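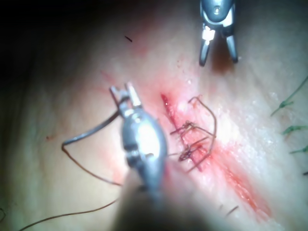

Curved needle, brown thread, pale tissue. September, suturing practice.

I love this stuff! Four hours at the Koppel bench today and I'd have stayed for four more if Vaida hadn't wanted to lock up (she had a train back to Broltstead at seven). Stitch 23 was the best I've ever done, an even bite on both sides and a knot that lay flat the first time. Stitch 24, well, I pulled too hard and the thread snapped, so that's that.

What finally clicked is the wrist. Siiri has been telling me for weeks to follow the curve of the needle and stop pushing it, and today my hand just did it! I got a whole row of 31 done before supper, and my shoulders are killing me. I still leave my tails too long. Tomorrow I want to try the running stitch again, and I have to remember to order more brown thread.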